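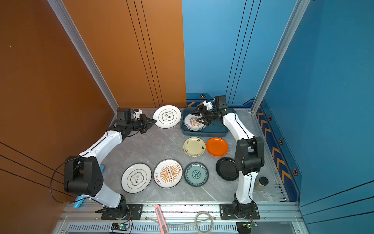 The Return of the Shared Table

How workplaces in Lomness are thinking again about the midday meal

For much of the past generation, the staff dining room was regarded as a cost to be reduced. Kitchens were closed, long tables were sold, and the space was given over to desks or storage. Employees were expected to make their own arrangements, and most did so by eating a sandwich in front of a screen. A number of employers in and near Lomness have now begun to reverse that decision, and their experience deserves attention from any organisation that is planning its premises for the coming years.

The Lomness Employers' Forum began to study the subject after its members reported that new staff were slow to get to know colleagues outside their own departments. A survey was sent to member organisations in November, and 1,741 employees replied. The questions were simple ones. Respondents were asked where they ate, how long they took, whether they ate with others and what they would change if they could. Many of the written comments ran to a full page, which suggests that the matter had been on people's minds for some time.

The most frequent complaint concerned time. Staff who were entitled to a full break often did not take one, and the reasons they gave were seldom to do with pressure of work. Several wrote that there was nowhere pleasant to go. Others had a room available but found it cold, noisy or used for meetings until well past one o'clock. At one office the only sink was on a different floor from the only chairs.

Lindalva Guimarães, who led the study for the Forum, believes that employers have tended to put the question the wrong way round. "They ask what food should be provided," she says. "Our respondents were far more concerned with having a proper place to sit and a fixed hour in which to do it. Good food was welcome, but it came third or fourth in their replies."

Her view is borne out at Rovero, a bookbinding firm on the eastern side of the town. Rovero does not run a canteen and has no plans to open one. It has set aside a former paper store with windows on two sides, furnished it with tables that seat 20, and agreed that no meeting may be booked between noon and two o'clock. Staff bring food from home or buy it from the bakery on the corner. The firm supplies plates, cutlery, tea and a weekly delivery of fruit.

The decision to supply real plates was debated at some length. Disposable ones would have been simpler, and there was concern that washing up would become a source of ill feeling. In the event, a rota was drawn up and has been kept, with the directors taking their turn alongside everyone else. The firm reports that breakages have been few and that the cost of replacing them is small beside what was formerly spent on paper goods.

A different course has been taken at Ernance, where the office serves a hot meal on 2 days of each week. The kitchen is managed by Cauã Bastos, who trained in hotels before moving to workplace catering. The menu is short by design, with one main dish, one dish without meat and a soup. Mr Bastos prefers to cook a few things well, and he has found that a small choice shortens the queue and leaves people with more time at the table.

"In a hotel the guest leaves and you may never learn what they thought," he says. "In an office they come back the next week and tell you that the lentils wanted salt. I have become a better cook for it."

Attendance at Ernance was modest at first. Some employees were uneasy about sitting with senior colleagues, and others had grown used to eating alone and saw no reason to stop. The management was careful not to press them. The report of the study is firm on this point: a shared meal that is felt to be compulsory will be resented, and there should always be a quiet corner for those who want to read a book or say nothing at all.

Costs differ widely. Of the organisations taking part in the study, 19 had spent money on their eating areas within the past few years. The largest sums went on ventilation and plumbing, and the smallest on tables and chairs. Several members remarked that they had placed these priorities in the wrong order, having bought furniture before discovering that the drains would need to be moved.

The Kanagaratnam Hall, which lets rooms to small charities and sole traders, is to open a common dining room on its ground floor next spring. Tenants will be able to use it without charge between half past eleven and half past two, and a noticeboard by the door will show the day's soup.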